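FOR IMMEDIATE RELEASE

Trustelham Apple Days to return this September with a longer trail, a bigger pie tent and 30 kinds of apple to taste

TRUSTELHAM, Nova Scotia, April 30, 2022 – The blossom isn't out yet, but planning for the fall is well under way and we couldn't be happier to share it. Trustelham Apple Days will be back in September, over a full weekend, with orchards, kitchens and workshops across the valley opening their doors to visitors.

The last full festival drew 4,000 people to a village with a good deal less parking than that, and the mood was wonderful all the same. Neighbours let strangers park on their lawns, the school band played the same five songs until dark, and the pie tent sold out before lunch on both days. (Yes, there will be more pie!)

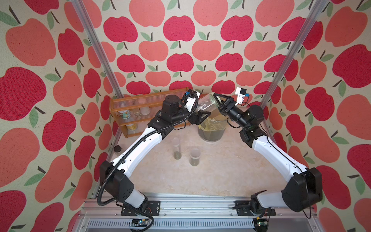

Apples in crimson and coral on cream, with sage-green leaves.

At the heart of the weekend is the Orchard Trail, which this year links 14 growers. It begins at Duvar Hall, follows the river road past the old packing sheds and climbs to the Lamitz orchard on the ridge, where some of the oldest trees in the district are still bearing. The upper part of the trail is new. It was a muddy farm track until last fall and it now has proper gravel, a handrail on the steep bit and two benches that look straight down the valley to the water. People who find the climb a bit much can ride up on the hay wagon, and the wagon will also carry folded strollers.

Each grower on the trail sets out a tasting table. Between them they will be pouring juice, slicing fruit and answering the question everyone asks, about which apple makes the best sauce. There is no agreement on this. Gravenstein has its loyal followers, and so does Cortland, and at least one farm holds out for a mix of whatever has fallen off the tree that morning. Visitors can try 30 varieties in all and mark their favourites on a scorecard, to be handed in at the hall for the people's choice ribbon.

The baking side of the festival has grown too. Hứa Bakery, which opened on Main Street just as the last festival was winding down, will be running the ovens at Duvar Hall both mornings. Its apple and ginger buns are already a Saturday habit in town... and any other day there are some left. The bakery will also give two short classes on pastry for people who are frightened of pastry, with a place at the table for kids who can see over the edge of it.

The home baking competition has four classes: pie, cake, preserves, and anything else with an apple in it. The fourth was added after a savoury entry caused a long and friendly argument among the judges. Entries need to be at the hall by nine in the morning, labelled with a full list of ingredients. Please don't send a plate you would be sorry to lose.
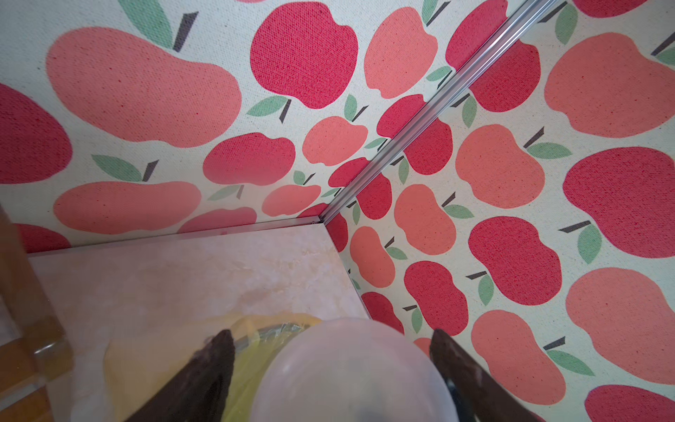
Apple print on both walls of the corner.

For those who would sooner make something they can't eat, the craft room is back at the far end of the hall. There will be block printing with cut fruit on tea towels, basket weaving, and a quilting display with a table of apple-themed fabric scraps, free to take. Anyone clearing out a sewing cupboard this spring is warmly invited to drop off cotton pieces at the Trustelham library during regular hours. Small offcuts are fine.

A storage and preserving workshop rounds out the indoor program. It will cover how to keep apples through to February in an ordinary basement, which varieties hold up and which turn to flour by Halloween, and why you don't put them next to the potatoes.
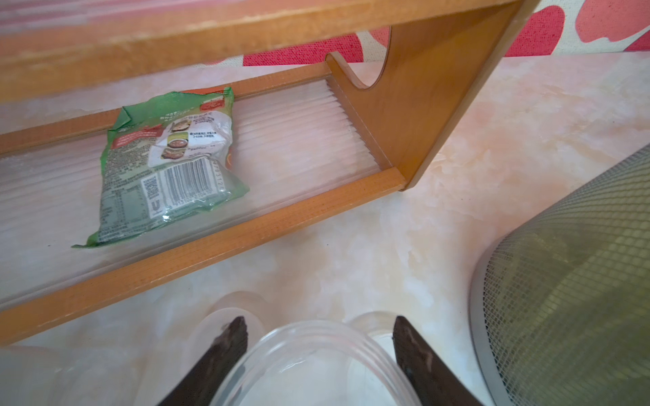 The workshop also has a hands-on hour on drying rings and making apple butter in a slow cooker, and everyone goes home with a jar. Spaces are limited, and sign-up opens at the library in midsummer.

Money raised at the last festival went to planting, and the results are starting to show. The community orchard behind the ball field now has young trees along its whole north side, staked and fenced against the deer, and the first small crop could come as early as next year. Proceeds this time will go toward a shared cider press that any household in the valley can book for an afternoon. The goal is $2,000, and every pie slice counts toward it.

Admission to the trail and the hall is free. Tasting cards, wagon rides and classes carry a small charge, payable on site by cash or card. Dogs on leashes are welcome on the trail but not in the hall. The hall is fully accessible and the lower trail is suitable for wheelchairs as far as the packing sheds.

Growers, bakers and musicians who would like to take part can pick up a form at Duvar Hall or the Trustelham library. Trail maps and the full schedule will be available at both places in late summer.

Media contact: Trustelham Apple Days, care of Duvar Hall, Trustelham, Nova Scotia

– 30 –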